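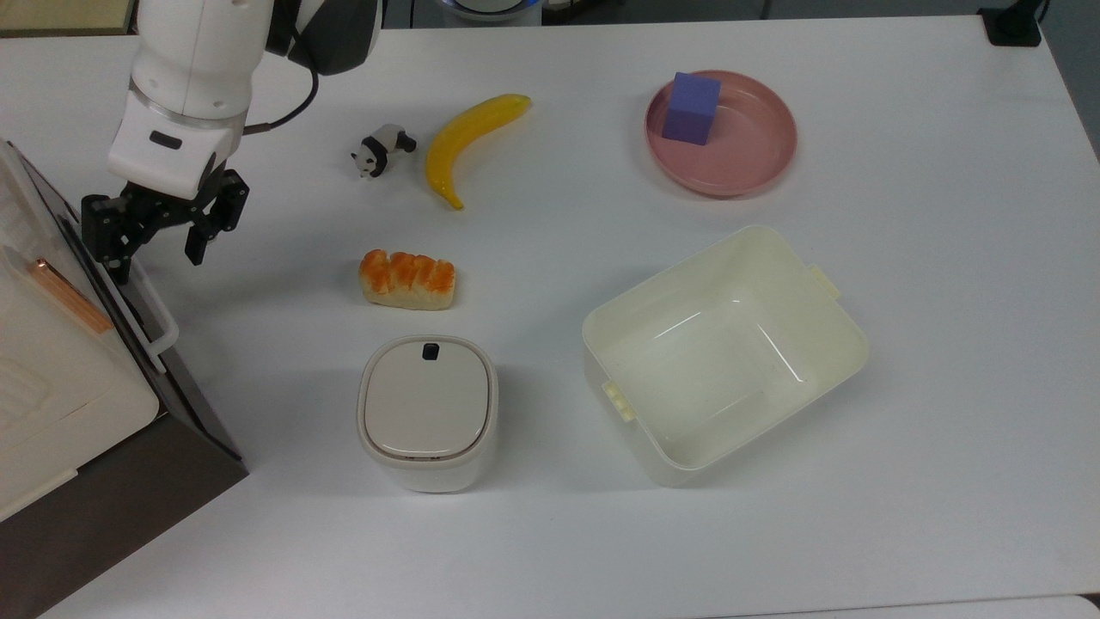

Chapter 4 asks whether machines can do household chores yet. Tidying a table is a fair place to start, and it is harder than it sounds. A curved toy banana and a foam cube on a plate each call for a different grip, and two fingers have to manage both. At Mernwood, Irfan Santoso logged 2,407 attempts at jobs of this kind - 17 pages of notes in all.

The exercises at the end of the chapter draw on those notes.
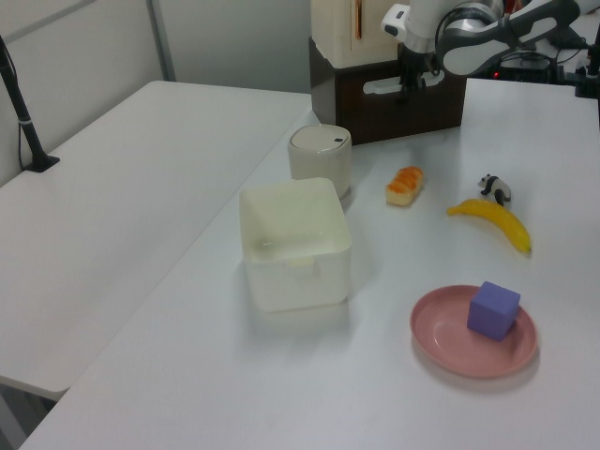 Can a robot clear up a kitchen by itself today?
Only in part. It may handle items it has practiced with, but a new room or a strange object can still stop it.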